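Hand-held gripper station for our open day: what should visitors do at it?

Posted by Siv Lindholm, 2022-09-29
Category: Robots and automation > Events and demos

We run an open day at the Tangen building in February. Last year we expected 100 visitors and got 169, and most of them wanted to touch something. This time one table will have a hand-held gripper on it, the kind you squeeze yourself to record demonstrations for the arm. The plan is for each visitor to pick up a centrifuge tube and put it in a rack.

My questions are how long to give each person, what to put on the table, and whether it makes sense to keep what the visitors record. Our arm will be running on a separate table behind a rope, so that part is covered. I have one person for the gripper table and can maybe get a second one for the afternoon.

3 replies

Ragnvald Skjelbred
Member, Wiltlow

We did nearly the same thing at Wiltlow in the spring. Give each person three tries and then move on. If you go by the clock, people argue. If you go by tries, they can see when their turn is up and so can the person behind them.

Put very little on the table. We started with a full bench layout and visitors kept knocking into things they weren't using. By lunch we were down to a rack, a few capped tubes and a beaker, and we left it that way.
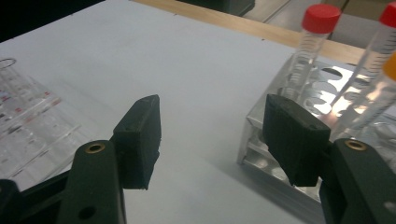
Gripper over the table, fingers open, with the tube rack on the right and the beaker on the left.

Some things I would do again:

Use screw cap tubes and leave them empty. We had water in ours for the first hour and spent too much time with paper towels.

Tape the rack down. A light metal rack slides as soon as somebody bumps it with a finger pad, and then the next visitor starts from a different place.

Let the visitor try one tube by hand first, then with the gripper. They understand the problem a lot faster and you don't have to give a speech.

Tubes tend to lean in a rack with big holes. I would leave that alone. Visitors asked good questions about how a robot deals with a tube that isn't straight.

Check the pads the evening before. Ours were pretty scuffed and still held fine, but I had a spare pair in the drawer.

Asnakech Sisay
Member

Agree with three tries. On keeping the recordings, I would say no unless you have a sign-up sheet and somebody to sort it all afterward. We kept 50 from a school visit and used 9. The rest had people talking to their friends halfway through and putting the gripper down. If you do keep them, ask before you start recording, and have a way to run the station with recording turned off for those who say no.

Also, get a lower table or a step for kids. The gripper is heavy for them when they have to hold it up at shoulder height.

Margit Holmgren
New member

is this the Andix one or the Wutar? we had the Wutar at our demo and the line was long all day. get the second person

Comments

Siv Lindholm: Thank you, this helps. It's the Andix. I'm going with three tries and no saved recordings. Ragnvald, what tape did you use on the rack?

Ragnvald Skjelbred: Double-sided carpet tape under the feet. Test it on the table first, it took me a while to get the residue off ours.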